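Automated Cells, Section B: Looking After the Two-Arm Rack Cell
Handout for week six, prepared by Yesenia Cárdenas
Updated 16th October

Welcome back, everyone. Last time we talked about picking a cell apart on paper, and I promised we'd spend this session on the duller but (to my mind) far more useful business of keeping one in good order. Our cell is the Stevness one, the two white arms behind the curved table, and most of you have at least seen it by now. Please read this through before you come in, even if you only do it over breakfast.

Start with the model

We do every setup change in the Zirnell simulator before we try it on the real cell. I know it feels slow. The model keeps the two arms, the table, the rack and the shelving in one file, so if you move a base plate in one place you have moved it for everybody, and I'd ask you to save your own copy first. The master copy is number 2264 on the shared drive. Two years ago a group from the Fitzgerald course saved over it the night before their demonstration, and I still hear about it in February every year.

Setting the rack position

The rack sits at a slant to the table edge, and its position in the model has to match the position in the program. Load the rack, check both feet are flat on the tabletop, and then read off the corner nearest the front. If the program says one thing and the model says another, believe neither and measure again! The work order sheet has a space for both readings.

Checking the reach

Bring the arm in slowly from above, and stop when the fingers are over the back of the top rail. Look at it from more than one side before you go lower. The forearm can look perfectly clear of everything while a fingertip is already too close to the rail, and I have been caught out by this more often than I'd like to admit. The other arm should be parked up and away from the rack, with nothing in its gripper.

Reaching in behind the top rail, second arm held clear:

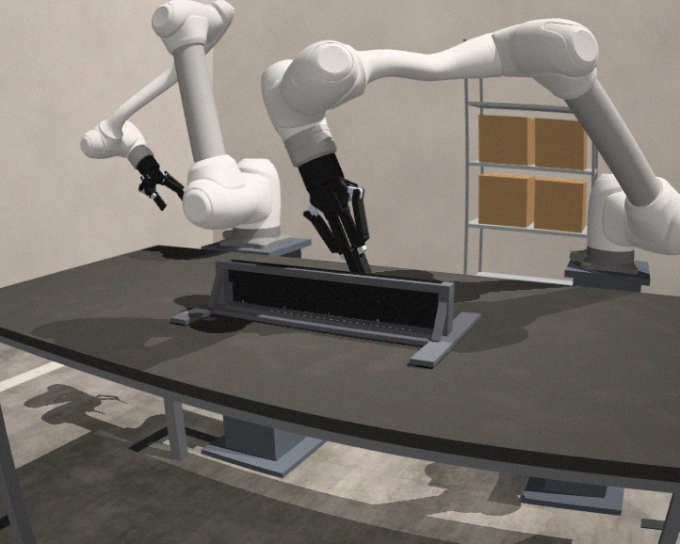
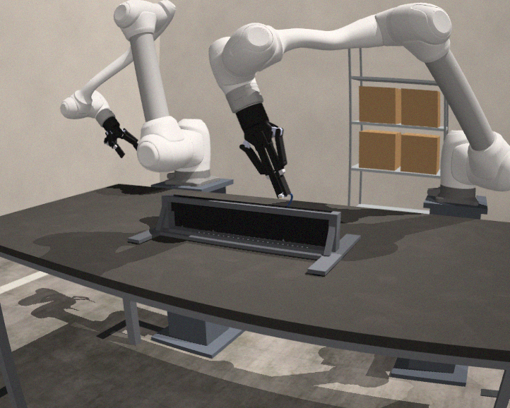
Once you're happy with the reach, run the approach at 33 percent speed and watch the elbow as well as the gripper. People do tend to stare at the fingers, which is natural enough, but the elbow swings through a lot more space. Then run it again at 90 percent and write down any joint warnings, word for word, in the log.

Routine care on the real cell

Every 200 hours we wipe down the joints, check the base bolts with the torque wrench, and go over the finger pads for wear. Spare pads come from Matimora and live in the second drawer, in the bag with the green tag. Lock the power off first and keep the key in your own pocket.

For next week, bring your log page and one question about the parking position.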